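Search stories
Enter keyword
Go

The Blue Bowl

Arvo Ikonen took the ferry to Claltport in February to empty his sister's kitchen. The landlord wanted the keys back in two days. The flat was on the third floor above a shop that sold fishing line, and the stairwell smelled of it.

He had brought tape and a marker. He started with the cupboard over the stove, where she kept flour and rice, and threw most of it out. The rice was in a jar with a lid he couldn't get off, so he threw out the jar too.

By four it was getting dark. He called his daughter in Nornlow and read her a list of what was left.

"Is the bowl there?" she asked.

"Which bowl?"

"The blue one. She made pancakes in it."

He looked. There were two glass bowls and a colander. He looked under the sink and behind the curtain where the brooms were. He told her no.

"She wouldn't have gotten rid of it," his daughter said.

He found the receipt the next morning, in the drawer with the rubber bands. His sister had sent a load of things to Brerno in the fall, to the sorting hall on the harbor road. The receipt was number 847. It didn't say what was in the load. Someone had written "kitchen, misc." and initialed it.

He walked there, which took about 3 hours with the stop for coffee. A woman at the counter named Noh typed the number in and waited. She had a cold and kept a roll of paper towels next to the keyboard.

"Most of that lot went out," she said. "Some of it's still in sorting. What are you after?"

"A bowl."
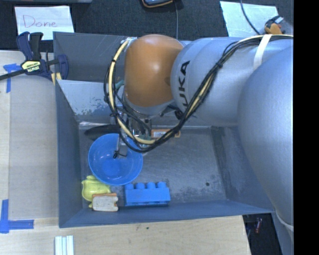

Lot 847, at the bin.

"Blue," Noh said. "Is that yours?"

He bent closer. It was plastic, which he had forgotten. In his mind it had become enamel, something heavier. He tried to picture his sister beating eggs in it with the radio on and could only get the sound of the fork.

"It could be," he said. "It was my sister's."

"There's other stuff in with it. Do you want that?"

He looked at the orange thing near the back wall. It had a white label on one end, but he didn't have his reading glasses.

"I don't know what that is," he said.

"Me neither. Just the bowl, then?"

"Just the bowl."

She wrote something on a slip and told him to take a seat. There was a bench along the wall with a man asleep on it. Arvo sat at the other end and held the slip, which said 379. He thought about the ferry, and whether the bowl would fit in his bag if he took out his shoes.

After a while Noh came out of the back with it wrapped in newspaper. She didn't charge him. He unwrapped it on the bench to be sure. He had thought there would be a burn mark underneath, from the time it was left on the stove, but he turned it over and the base was clean.

He sat there with it in his lap.

"All right?" Noh called.

"Yes," he said. "Thank you."

He wrapped it again in the same newspaper. On the way back to the flat it started to sleet, and he carried the bowl under his coat. His daughter called when he was on the stairs.

"Did you find it?"

He shifted the bowl to his other arm and felt for the keys.

"I've got it here," he said. "Do you still want the colander?"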